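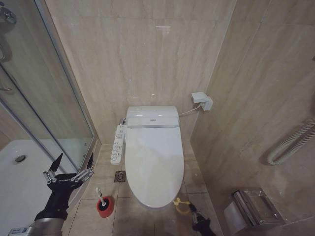
机器来了以后我反倒多走路了，它洗一间，我得进去看两回。有人在茶水间这么跟我讲，讲完就推车走了，我连追问都没来得及。

（停一下，让大家看屏幕。先别翻页。）

今天的题目印在日程上，叫“客房保洁自动化：岗位会变成什么样”。题目是主办方起的。要我自己起，可能会叫“谁在给机器收尾”。讲稿我发给过Merncombe和Pikia两边，Pikia回了两页意见，我采纳了一部分，没采纳的待会儿会讲到。

先交代我的立场，免得大家猜。我做过很多年客房运营，没有写过一行机器人代码，也没有拿过哪家设备商的钱。我不反对机器进卫生间。刷马桶这个活儿伤腰、伤膝盖，清洁剂熏眼睛，谁要是说这份工作有多么值得保留，请他先去干一个月。我怀疑的是另外几件事：省下来的时间到底去了哪里，谁有权说“洗好了”，以及出了问题算谁的。

一、活儿本身

（还是同一张。指马桶左侧的面板。）

外行看卫生间，觉得就是一个马桶。看看屏幕上这种电子坐便盖：侧面伸出来一块操作面板，两列小按键；后面有机盖，有缝；右边一根电源线斜着上墙。人擦这种面板，手法是有讲究的，布要拧得干，顺着按键的方向走，按到了就得知道自己按了什么。新人第一周几乎都按出过水来，站在那儿淋一脸，旁边的人笑完了教她下回先断电。

机器的手，五根手指，一节一节的，看着很像那么回事。可是“像手”和“能干手的活儿”中间隔着很多东西。要绕开电线，要绕开地上的刷子筒，还要分清地上那一小截黄色的东西是客人的还是垃圾。最后这一条，我认为是整个行业最被低估的难题。老员工看一眼就有数：头绳、耳塞、药片板，一律不扔，装袋写房号。她们的规矩是吃过亏换来的。

演示会上没有人放头绳。我去过Pikia的演示间，地面干净得不得了。我问能不能让我往地上撒点东西，对方很客气，说流程里没有安排。

（这里可能有人笑。不用接，往下走。）

二、Merncombe的账

Merncombe是做服务式公寓的，一栋楼308间。一月开始试用，范围只有卫生间，卧室和厨房照旧由人做。试用之前，管理层给员工开过会，会上的说法是“重活交给机器，细活留给人”。

这句话很好听。我请大家把它拆开来看。

重活是什么？刷马桶内壁、冲淋浴底盆、拖地。这些活儿重，但是有节奏，脑子可以歇着。好几位保洁员跟我讲，她们一天里唯一能想想自己家里事的时间，就是刷淋浴间的时候。

细活是什么？玻璃上的水痕，纸架盖子上的指纹，地漏格栅里缠的头发，瓷砖缝。全程弯腰，全程盯着看。以前重活和细活是掺着干的，身体可以换姿势。拆开以后，人从早到晚只做后一种。

所以我不太愿意用“减负”这个词。负担换了地方，从腰换到了脖子和眼睛，还换到了神经上，因为旁边有一台设备在动，得时时留意它在哪儿。窄的卫生间里，人和机器没法同时待着，于是人在走廊里等。等的时间算不算工时？一开始不算。后来有人去问，才算进去。

Merncombe原来每人每天排16间。试用之后，排房表上的数字往上调了，理由是机器替你做了一半。至于“一半”是怎么得出来的，我要过计算方法，拿到的是一张饼图。饼图里没有等待，没有换水，没有把机器从门槛上扶过去，也没有复查。

（Pikia对这一段的意见：复查属于“过渡期现象”。我的回应：可以，请把过渡期的结束日期写进合同。目前没有写。）

三、谁说了算

以前一间卫生间洗没洗好，是做的人自己先过一遍，领班抽查。领班说不行，你可以争，可以把她拉进去指给她看：那个黄印是砖本身的花纹，擦不掉。仿大理石的砖特别容易起这种争执，花纹、水渍、皂垢，灯一照，差不多。

现在多了一个判断者。设备跑完会在系统里打一个“完成”。问题在于，“完成”指的是程序走完了，客人理解的“干净”是另外一回事。投诉来了，系统里显示完成，时间精确到秒；人这边只有一张嘴。几次下来，员工学会了自保：凡是机器做过的房间，进去拍照。拍照又要时间。

我在Martinelli听到过更直白的说法。那是一家老酒店，买得早，用得也早。他们的客房部开会时提出过一个要求，很小：在系统里加一个按钮，让保洁员可以写“机器完成，但不合格”。等了很久，加上了。可是点了这个按钮以后要填原因，原因是下拉菜单，菜单里没有她们要选的那一项，于是大家都选“其他”。季度报告出来，“其他”占了一大块，结论是“人员反馈质量有待提高”。

（讲慢一点。）

我不觉得有人存心要这样。写菜单的人没有进过客房，进过客房的人没有被请去写菜单。设备的毛病好修，这种毛病没人开工单。

四、钱

Osham那边的情况我只讲能公开讲的部分。他们算的是另一笔账：招不到人。走廊尽头的布草间贴着招聘启事，常年不撕。对他们来说，机器替的是一个空着的岗位，谁的饭碗也没有动。

这个理由我认真对待，它比“提升体验”之类的说法诚实得多。但我还是要问一句：为什么招不到？Osham给出的月薪是3,000，住宿自理，房子远，早班要摸黑出门。同一家企业，设备的维护费可以按时付，提工资的报告压了两轮。钱是有的，钱往哪边走，是有人选过的。

还有一点容易漏掉。空岗用机器填上以后，原来那个岗位就从编制表里消失了。过后想恢复，得重新论证。而设备坏了返厂的那几天，活儿还在，编制没有了，剩下的人分着做。没有人给这几天起过名字，报表里叫“正常波动”。

五、新岗位

每次讲到这里，台下都会有人举手，说自动化也创造岗位嘛，有设备员，有远程值守。

有的。我见过。Merncombe设了2个设备员，从保洁组里挑的，年纪轻的、手机玩得熟的。工作服换了颜色，工资条没怎么换。她们现在负责充电、换刷头、清水箱、报故障，房间忙起来还是要下去铺床。职务名称里有“技术”两个字，培训是半个下午，教材是英文截图加机翻。

我问过其中一位愿不愿意一直做下去。她说愿意，至少不用跪着了。我把这句话留在讲稿里，是因为它对我的观点不利。跪着擦地漏是什么滋味，坐在台上讲这些的人，包括我，应该先记着。

没被挑上的那些呢？年纪大一些的，识字吃力的，她们的经验恰恰最多，知道哪种坐便盖的缝里藏水，知道淋浴玻璃的铝条要从哪个角往外擦。这些东西没有进系统，也没有人付钱请她们讲出来。等她们走了，再想补就晚了。

六、我会怎么做

不给方案，给几个可以马上问的问题。回去以后如果有人向你推销，或者你自己正要签字，拿去用。

等待时间、搬运时间、复查时间，算不算工时？写在哪一条？

排房数量调整之前，有没有让做房的人拿着表自己跑一遍？

保洁员能不能让机器停下来，停了以后会不会被追问？

地上有客人的小件物品时，设备怎么处理？请现场做，东西由我们来放。

系统里的“完成”由谁定义？投诉时它算不算证据？

设备返厂期间，人手从哪里出？

Pikia对倒数第二条的答复是“可以协商”。其余的没有答复，也可能是我的邮件写得太冲。

（时间不够的话，第四部分砍掉，直接到问题清单。提问环节如果有人问“你到底支持还是反对”，回答：让我看工时表，看完再说。）

（留给会务：投影从头到尾只用这一页，灯不要关太暗，后排要记笔记。）

讲稿定稿：2026年5月16日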